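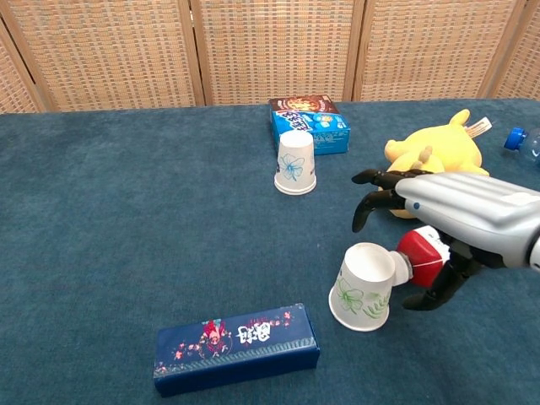 Session 3 table: paper cups, snack box, teal-blue cloth, woven folding screen

DRAWING ORDINARY THINGS
Notes for Session 3: Boxes, cups, and what goes on behind them
Ukley evening program, Room 53, Radulović Building

Okay, so last time we did single objects and most of you got comfortable (maybe too comfortable!) with drawing one thing floating in the middle of a page. This session everything sits on a table together, with a cloth under it and a screen behind it, and you have to deal with how the things touch and hide each other. I love this one. It's a bit of a jump, so read these notes before you come if you can, and bring them along.

What to bring

Your usual pencils, an HB and something softer, plus an eraser you trust. One colored pencil in any blue. The Akumano pad is fine, and so is copier paper if you tape it down at the corners. Please don't bring a ruler. I know, I know. You'll want one when we get to the box, and I'd still like you to leave it at home.

Starting with the cups

A paper cup is a cone with its tip sliced off, and that's really all the geometry you need for it. The cup standing in front of the snack box is upside down, so the narrow closed end is on top and the wide rolled rim is down on the cloth. Draw it the way it is. Every time I use an upside-down cup, half the room draws it flaring the wrong way, and I've done it myself with thirty years of cups behind me. Your hand has drawn "cup" so many times it goes off and does it without you.

Here's how I go about it:

Put in a faint center line first, straight up and down. Then mark how tall the cup is and how wide it is at the bottom, and compare the two by holding your pencil out at arm's length with your elbow locked. Then the top width. Only after that do the two slanting sides go in.

Now the ellipses. You're looking down at the table, so the closed end at the top is an ellipse, and the curve at the rim is part of a bigger one. The lower one will look a little rounder, a little more open, than the upper one, because you see it from a steeper angle. The difference is small. If it looks big on your page you've overdone it. And please, no pointed ends! An ellipse doesn't have corners. Draw all the way around, including the part you can't see, and erase the back half later (or leave it, I like seeing it).

The rolled rim has thickness. It catches a bit of light and drops a thin shadow on the cloth, and that thin shadow is what makes the cup stand on something. Two lines close together, the lower one darker, will do the job.

The other cup is nearer and takes up more room in your view. Same sort of object, bigger on the page. Don't shrink it to match its friend. I'd draw the nearer cup first if I were you, and measure everything else against it, but plenty of people like to start at the back and that works too.

The flower

There's a light blue flower on the upside-down cup, done in line, with rounded petals and a darker blue center. This is what the blue pencil is for. Leave it until the cup is finished, shape and shadow and all, and then wrap it around. The petals near the middle of the cup face you and look full. Any that head around toward the side get narrower. If you draw the flower flat, like a sticker, the cup goes flat with it, and then all that nice ellipse work was for nothing.

Close to the sides of the cup you'll spot little bits of dark blue printing, just peeking around. Put them in as small dark touches and don't try to work out what they are. I think they do more for the roundness than the flower does.

The box

The snack box lies on its back toward the far side of the table, so what you mostly get is the large printed top face and then the front side below it. Two planes, then, and each one needs its own tone. Squint until the printing blurs. Which plane is lighter? Decide, write it in the corner of your page if you have to, and stick with it.

The top face is in two color areas, dark brown toward the rear and bright blue toward the front. The front side is bright blue as well. So you've got blue meeting blue along an edge, and a dark brown shape that wants to bully everything. People see that brown and think "shadow." It's printed ink! It would be dark brown with a lamp right on top of it. We talked about this in Session 2 under local tone and this box is the best homework I could find for it.

For the shape itself, find the near edge of the top and get its angle by comparing it with your pencil held level. Then the side edges. They run away from you and should be drawing slightly closer together as they go back. If yours are spreading apart the box will seem to tip up and slide off the table toward you, and it's always the same culprit: you know the box is a rectangle, so you're drawing the rectangle you know.

The lettering and the food

Please don't start with the lettering. There are big stylized white characters outlined in dark blue on the front part, smaller white lettering on the brown part, and pictures of food on both, golden-brown stuff on the brown and small round pale-yellow biscuits on the blue. It's all very tempting and very charming, and I've watched people spend 48 minutes on it with no box underneath.

Treat the big characters as white shapes. Look at the blue between them and draw that. They lie on the surface, so they get squashed by the same perspective as the box does, shorter front to back than you'd think. The biscuits are round in real life, and on a tilted box lid they turn into little ellipses. So that's your cup lesson again, in miniature, printed on a box.

The small lettering can be a gray scribble with a few light gaps. Really. Stand back and it reads fine.

Where the cup crosses the box

The cup covers the lower left part of the box, and this is my favorite spot on the whole table. Two things to do here. First, draw the box edge straight through the cup, lightly, so that it comes out the other side where it should. If you stop at the cup and start again on the other side, the two halves won't line up, and you'll never figure out why the drawing bothers you. Second, look at the edge of the white cup against the bright blue. Strong contrast, crisp edge. Then follow the same outline around to wherever the tones get closer and let it go softer.

You could make a complete small drawing of just this meeting place, a playing-card-sized one, and I'd be perfectly happy with it as your session piece.

The cloth

It's a dark teal blue and it takes up most of what you see when you look down, so it sets the tone for everything. White cups on white paper are hard work. White cups with a good dark around them are practically done. Lay the cloth in early with the side of the pencil, all in one direction, medium dark, and then you can judge the rest properly. Leaving it until last is the number one reason drawings from this session look washed out.

Don't go to full black. Save that for the thin shadows under things and for the dark gaps in the screen, coming up next.

The screen

Oh, the screen. Light tan and straw colored, woven like a basket, with short horizontal strips crossed by thin vertical strands and smaller dark gaps in between. Five panels are in view, and the smooth light-brown wood between them gives you strong lines to hang the whole background on. Put those in first. One pair is nearly vertical and others slant, so check each one separately and don't let them all drift to the same angle. There's a thin black gap between the slanted pair on the left, and it's a lovely sharp accent if you place it well.

As for the weave, pick one patch the size of a postage stamp and draw that patch carefully. Then let it fade outward into looser and looser marks until it's plain tone. The eye fills in the rest. If you draw every strip you'll still be there in August, and you'll have a background that shouts louder than the biscuits.

How I'd split up the evening

Three small thumbnails to begin with, 2 minutes each, just the big shapes: cloth, screen, box, cups. Turn the pad sideways for at least one of them. Then choose one and draw it large. Cups and box first as light outlines, then the cloth tone, then the wood of the screen, then back to the box for its planes, and the printing and the blue flower at the end.

For next time

Take any food box from your kitchen and a cup of any kind, put one partly in front of the other on a dark towel, and draw them from standing height. Then sit down and draw them again from the chair without moving a thing. Put both on the same sheet so we can compare the ellipses. Folks coming over from the Konthorpe group missed the first handout, and I'll leave copies by the door with the spare erasers.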